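Two Grippers, One Red Cylinder

By January the team at Dravasside had stopped arguing about arms and started arguing about fingers. The arm they use is a cheap one, all hobby servos and black plastic, and it costs less than most laptops. What goes on the end of it is another matter.

Fouad Zoubi had two designs to compare. The Nida has straight, flat fingers with rubber pads. The Zamby has curved ones that taper to a point and close around a part from both sides. Both were run on the same shape-sorting task, with the same controller and the same camera overhead.

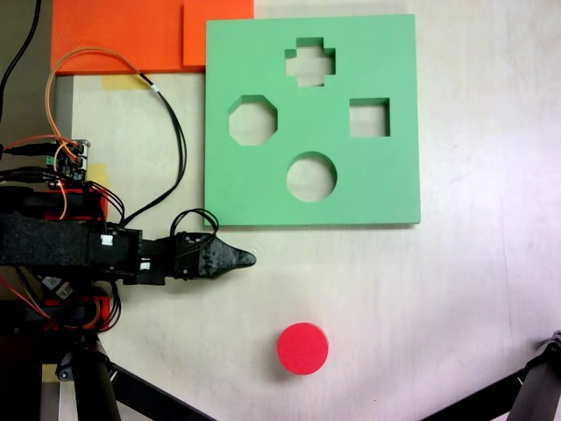 Zoubi picked the round part first as it removes one problem. A cylinder doesn't need to be turned to fit its hole, so a miss comes down to position or grip. The square, the cross and the octagon also need the right angle, and he wanted numbers on the easy case before adding that.

Over 11 days the two grippers made 2,291 attempts between them. The plan had called for 3,000, but a wrist servo wore out and the replacement took a week to ship.

The Nida was quicker to close. It also let parts tilt if the pads met them off center, and a tilted cylinder catches on the foam. The Zamby was slower and held parts straighter. Its weak point was the approach: the fingers need room on both sides, so a part lying close to the board could get pushed away before it was held.

Most misses with either gripper came in the last stretch, with the part above the hole and a little to one side of it.
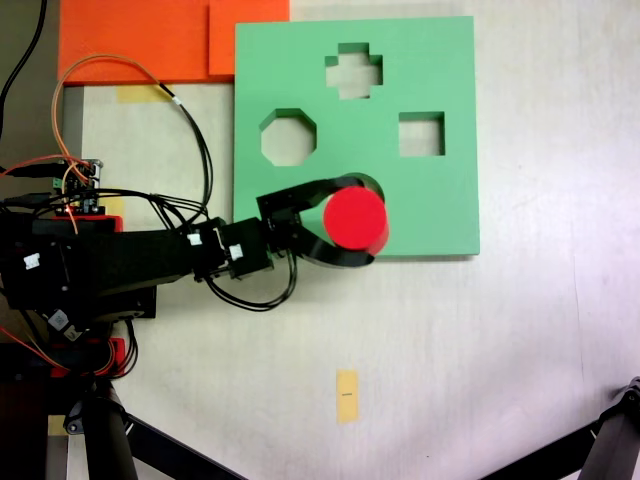

Ayman Khasawneh thinks the fingers are getting too much of the blame. He would spend the money on a second camera, set low at the side, and leave the gripper alone. Zoubi agrees that the overhead view loses the hole once the hand is over it, but he wants to finish the square part first.

A set of Zamby fingers takes 28 grams of filament, and the files went up on the Gwilliam site on 23rd February. The Nida pads have to be ordered.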